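About us

Jestgate takes in end-of-life office computers from councils, colleges and firms across Cheetham and further afield. We test them, take out the parts that can be used again, and send the rest for metal recovery. We opened as a repair counter with two benches and moved to the present building when the counter got too small.

What we do

Most of what arrives is desktop machines in batches. A batch is booked in, data drives are removed and wiped, and the machines go to the dismantling benches. Memory, processors, power supplies and cables are sorted and tested. Tested parts are sold to repair shops with a 9 month guarantee. Cases and dead boards go to the smelter in cages of up to 1,000 kg.

How automation came in

Until the winter before last every machine was opened and stripped by hand. It is repetitive work, and by the end of a long run people had sore thumbs and wrists. We now have 2 robot cells on the dismantling line, which staff call Nusasitz after the name painted on the first crate. In December the cells handled 673 machines.

The cells do the close work on boards once a person has opened the case and checked what is inside. Processors and memory are the main jobs. Anything bent, rusted or of a type the cell has not been taught goes back to a hand bench. Laptops are still done entirely by hand.

What changed for staff

No jobs were cut when the cells were put in. Bench staff were offered training as cell operators, and most took it. An operator sets the machine in place, chooses the programme, watches the first run of each new model and steps in when a part will not come free. The pay grade is one above bench work.

Shifts are different too. Nobody spends a full day on one task, and bench and cell work are swapped at the midday break. Some people preferred the old pattern and have stayed on laptops and testing. The late shift ended last spring.

There are things we have not got right. The cells are slow on older boards, teaching a new model takes most of a morning, and the line is noisier than it was. Staff raise these points at the monthly floor meeting, and the notes are put up by the canteen door.

A desktop board in its chassis at the processor stage:
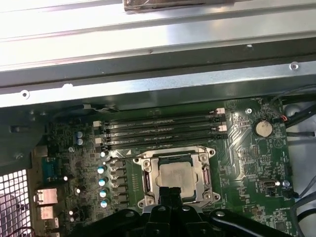
Visits and work with us

Schools and local firms can visit by arrangement. The next open morning is Fri 24 January. Please wear closed shoes. Vacancies for bench staff and trainee operators are listed on the jobs page, and no experience with robots is needed.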